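3.2 Simulated Cell Setup and Camera Upkeep

The Tetamar cell is a single-arm pick-and-place station modeled in the Ayele simulator. Its virtual camera is mounted on the wrist bracket and looks down toward the work surface at a fixed tilt. Before each block of trials, the camera pose is reset from a stored calibration file and checked against rendered reference views. The check uses flat, untextured shapes in saturated colors, so that an edge can be located by a simple color threshold.

Drift in the stored pose was the most frequent fault during setup. It came from the bracket transform, which an early version of the loader rounded on every save. After 34 saves the camera was offset by 2 mm along the approach axis. Adugna replaced the rounded transform with a full-precision copy and locked the file against edits made during a run. The offset did not recur in the 449 trials that followed.

The reference view in Figure 2 shows a magenta box facing the camera, with its top and front faces visible against a light gray background. The front edge of the top face is nearly horizontal in the view and serves as the alignment line. A reddish orange object enters at the right margin and is masked out before the threshold is applied. Pixels with a faint color haze next to the box are also dropped, as they widen the fitted edge.

If the fitted line fails the check, the operator reloads the calibration file, homes the arm and renders the view again. A second failure stops the cell, and the bracket transform is compared by hand with the copy held in the Zader repository. Fikre repeated the full procedure on a second workstation in December, using the same lighting and material settings.

Figure 2. Reference view for the camera pose check, simulated. 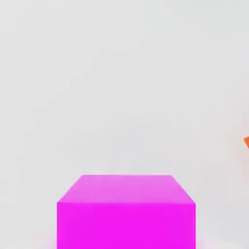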